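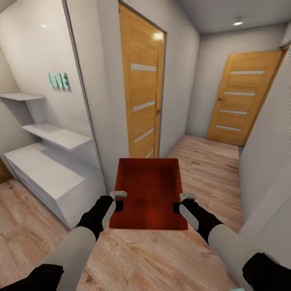
**Treltoter:** Two arms is too much for a first purchase, I think. Buy one, learn it, and ask for the second in August.

**Gresula (thread starter):** Thank you, but the budget in Brendport closes once a year. If I ask for one arm, I will stay with one. The quote is $2,656 for each pair of grippers, and we must carry open boxes level. 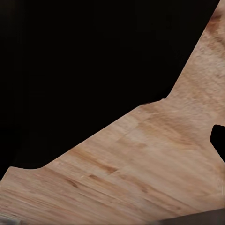
I also need to plan for spare finger pads and a service visit – the seller offers 2 per year.

**Magsi:** I disagree with Treltoter. A second arm later cost us more in setup labour. Ask if the pads are sold singly, ours were $61.

**Treltoter:** Fair, but get the service price in writing.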